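Search the notebook
Enter keywords
Go

February 28, 2024

Kalogeropoulos application, budget day. Writing this down mostly so that next year's person (probably me again, let's be real) doesn't have to rebuild all of it from emails.

Where things stand: the science part is done apart from the figures, the budget was a mess this morning and is now less of a mess, Vasiliki has agreed to write the letter, and the form in Zuvum has eaten my abstract twice. The fund closes in March and our department wants to see the whole packet before that, so the real deadline is sooner than the one on the website. I keep forgetting this. Writing it on the whiteboard too.

What I'm asking for is money to get back to Fasero and finish the terrace sampling, plus lab time for whatever I bring home. Last season we came back with 111 sediment samples, and I was so pleased with that number right up until I sat down and mapped where they came from. The lower terraces are covered beautifully. The upper one has almost nothing on it! We ran out of daylight, then we ran out of truck, and the upper terrace is exactly the one the whole uplift argument leans on. So the proposal is really a story about a gap, and I think that's fine. Pin-yu read the draft last night and told me to say so in the first paragraph instead of the third. Moved it up. Reads much better.

Pin-yu's other comments, copied from the margins before I lose the printout:

- "Who is this for?" next to the bit on luminescence signal. The readers are from all over the department, so seismology people and ocean people too. Cut the jargon, keep one plain sentence about how buried grains keep a kind of clock.
- Too many "will"s. I will collect, I will process, I will date. Fair.
- The map needs a scale bar. It HAS a scale bar, it's just light gray on light gray. Fixed, black now.
- Wants to know what happens if the upper terrace turns out to be too disturbed to sample. I've got a fallback (the road cut on the east side, which Stelios has seen and I haven't), and it needs its own short paragraph, with a sketch.

That last one is worth spending time on. I wrote the fallback paragraph three ways and kept the shortest. The trick was to say what we could still learn from the road cut alone, which is an age for the bottom of the deposit and nothing about the rate. Smaller result, still a thesis chapter. Stelios says there's a clean face about shoulder height, and he's digging out his field sketch from when he was mapping there.

Now the budget. Oh boy.

The cap is one thing, and then there's the list of what you can't put under it, and the list is longer than I remembered. No computers. No conference travel. No paying yourself. Equipment is okay if it stays with the lab afterward, and you have to name who looks after it. I had put the new auger head under "supplies," and Dorottya caught it and said to move it to equipment and put her down as the keeper. Done. She also pointed out that the old auger head is perfectly good for the lower terraces and that I could just borrow the long one from the soils group, so now I'm not sure I even need to buy it. Leaving it in for the moment with a question mark. If the soils group says yes I'll swap that money into dating, where it would do far more good.

Truck: department truck, charged by the day. I had been using last year's rate. The new rate is on the sheet taped up by the key cabinet and it's higher, naturally. Fuel is separate. I've put four field days on site and a travel day at each end, and then I went back and forth on adding a weather day. Antigoni thinks reviewers like a weather day, it shows you've been outside before. I put it in, and took the motel down a notch to pay for it. We'll camp for part of it. Pin-yu has already said she's not camping, so part of it will be just me.

Lab side: 25 samples for dating is what I can defend. I'd love more, but each one costs what it costs, and the instrument schedule after the summer is already filling up. I went through the terrace map with Antigoni and we picked the spots together, most of them high up and a few down low to tie back in with last season's set. She wanted paired samples at the contact, one above and one below, and she's right, that's the part a reviewer will poke. So the list changed, and the table in the proposal changed with it, and then the paragraph above the table also had to change, and I found the old number still sitting in the timeline. Checked the whole thing with search afterward. Note to self: put the number of samples in ONE place and refer back to it.

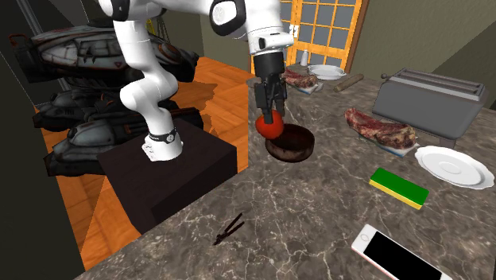
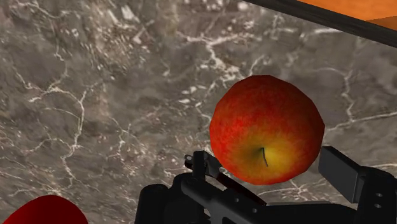 Black gripper and red fruit on the marbled counter, both renders.

Budget justification text, second try. The first try just repeated the table in sentences, so I rewrote it going by activity instead: getting there, digging, dating. Under each one I say what the money buys and what the lab already has. I think the "already has" part matters more than I used to believe. We've got the dark room, the sieves, the light-tight tubes (enough of them, Dorottya counted, and a few have cracked caps so I'll tape those), the GPS unit, and most of the camping stuff. When you write it all out it makes the ask look a lot more sensible. Also it made me notice we have no spare batteries for the GPS. Put those on the regular lab order, not on this.

Other money: there's a box where you list everything else you've applied for. I have the Gamuleck travel award pending, and I wasn't sure if I had to say so, seeing as that one is for presenting and this one is for fieldwork. Asked at the grad office. Yes, list it, list everything, say "pending," and say there's no overlap. One line. I'd rather over-explain this than have it come back. If Gamuleck comes through after the packet is in, I'm supposed to email and tell them, so I've stuck a note on the inside cover of this book.

Letter: Vasiliki says she'll have it done well ahead. She asked for three things from me – the draft, the budget, and a half page on what I did last season that she can pull from. The half page was oddly hard! I kept writing what we did as a crew. Eventually I just went through the field book day by day and picked out the bits that were my call: moving the transect when the gully turned out to be wider than on the air photo, deciding to resample the pit that had collapsed, and the color charts (which took ages and I'm still proud of them). Sent it. She wrote back "good, more like this in the proposal," so I stole two sentences from it for the preliminary work section.

Zuvum. Okay. Things I learned about Zuvum today, in the order in which they annoyed me:

- It logs you out without telling you, and the save button still looks like it works.
- The abstract box counts characters including the invisible ones you get when pasting from a document. Paste as plain text first. My abstract fit fine after that.
- It wants the map as a separate file AND inside the PDF.
- The letter writer gets an automatic message that looks a lot like spam. Warn them. Vasiliki found hers in junk.
- You can't see the final packet until you hit "preview packet," and that button is only at the very bottom, below the part about taxes.

I've got everything in a plain text file on the shared drive now, one section per heading, so if it logs me out again I lose nothing but patience. Folder is under funding, then my name, then Kalogeropoulos. Anybody in the group can look. Please don't edit the budget sheet directly, make a copy, the formulas break if you so much as look at the fuel row.

Figures still to do. The map is nearly there. The cross-section I drew by hand for the group meeting is better than the one I made on the computer, so I may just scan the hand one and clean up the labels. Antigoni is in favor. Pin-yu is not. Her point is that the terrace heights are exaggerated and I don't say by how much. True, I didn't, and I need to measure it off the drawing and write it in the caption. The age plot from last season goes in as well, small, only the lower terraces, with an empty band up top where the new ages would go. I like that empty band. It does a lot of the talking.

Timeline paragraph: field first, then prep, then dating, then writing up. I had prep and dating overlapping in a way that assumed I could be in two rooms. Fixed. Also moved the permit in front of everything, which I had forgotten completely. The landowner for the upper terrace is fine with us, but the access track crosses a different parcel, and last time Stelios just knew who to call. He's giving me the number. I'll call before the packet goes in so I can write "access confirmed" and mean it.

To do, tomorrow and after:

- ask the soils group about the long auger
- call about the track
- Stelios's sketch of the road cut, scan it
- exaggeration on the cross-section
- truck rate, check that I used the grad student one and not the faculty one
- tape the tube caps
- read the whole thing out loud once, door closed
- send to Antigoni and Vasiliki for a last look before the department copy

Dorottya has the budget sheet tonight and will check my sums. Leaving the printed table in the tray by the sink for her, the one with the green sticky note. The one without the note is old, toss it.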